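Skutby bench: two-arm build, gallery

August 2021

Skutby is the shared workshop where the pair of arms has been going together since January. The aim is modest: clear crockery from a table without a person holding the stop button the whole time. This page collects pictures of the build as it stands, with notes for anyone trying something similar. Drawings and the parts list are on the Venura page.

Both arms run from one controller at 1,000 Hz. Each has its own supply, after the shared one sagged whenever both shoulders accelerated together. The reach was measured again after the last change of base plates and came out at 466 mm usable, slightly less than planned. The bases stay where they are for now.

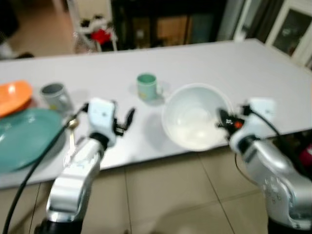
Right gripper at the rim of the white bowl, left gripper open over the table. Mugs and plates are part of the same set of test objects.

Otakar Kubíček wrote in to say that closing force should be set per object and never globally, as one value that holds a heavy bowl will chip a thin mug sooner or later. He runs his own grippers with a current limit read from a table, and drops to the lowest entry when the object is unknown.

We have copied the table idea. It has nine entries at present, all found by hand, and the lowest is too weak for anything glazed. Rubber pads from Říha are on order and the values will need doing again once they are fitted.

Known faults: the left wrist loses its zero after a hard stop and has to be homed by hand. Cable strain at both wrists is not solved. The Stiltomer logging script drops frames after nearly 41 minutes, cause unknown, so long runs are split in two.

Calibration files are replaced whenever a base is unbolted. Check the date before using an old one.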